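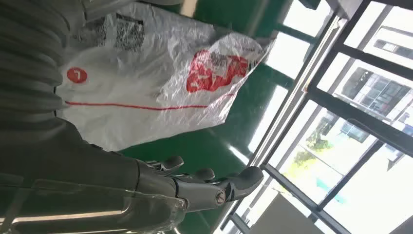
Filtlow open day, June: is there much to see in a bag store?

I went to Filtlow's open day because Notburga Imhof had a spare place and because the leaflet promised "a new way of thinking about packaging". I have been to enough of these to know what that usually means. It means a tour, a biscuit and a man with a chart.

The man with the chart was Priit Tamošiūnaitė, who was pleasant and quick. His chart said the site sends out 1,056 bags of filter sand and garden lime in a good shift. He did not say how many it sends out in a bad one. When Notburga asked, he told us it varied.

There were 77 of us, split into groups. Ours had six people in it and was led by Heidrun Riedl, who has worked on the packing side for years and was by far the best thing about the afternoon. She took us through the bag store first, where the rolls and bundles are kept before filling, and let us handle the different sorts. The thin film tears if you look at it crossly. The woven stuff is a good deal tougher, though I noticed that the sample they handed round for us to pull at was a very small one, and small pieces are always hard to tear.

The big claim of the day is that Filtlow will take back every empty and use it again. It is called the Plido scheme and there was a banner for it over the tea table. I asked how many bags had come back so far. Around 800, I was told, since the spring. Set that against the number on the chart and it is less than one good shift. Heidrun, to her credit, did not argue - she said farmers keep them for other things, and I believe her, as I have a shed full myself.
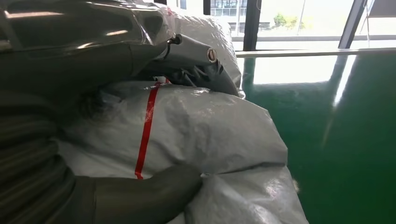 My own quarrel with reused sacks is that they never stand up properly. I have stored leaf mould and kindling in old ones for years and they slump, lean on each other and end up across the path. The white woven sack on the green floor was stuffed full and still all creases and folds, bulging out at the side, much as mine do at home. Priit's talk had a good deal in it about "stable stacking" and I would have liked to hear how that squares with a sack of that shape. We were moved on to the shop before I could ask.

The shop sells bags. I did not buy one. Notburga bought two, for hedge clippings, and thought the price fair.

Tea was in the canteen and was free, with decent plum cake. Parking is on the grass behind the Hesatbridge road entrance and it is a long walk round if you miss the side gate, as we did. Go if you can get into Heidrun's group. Otherwise I would wait a year and ask them again how many have come back.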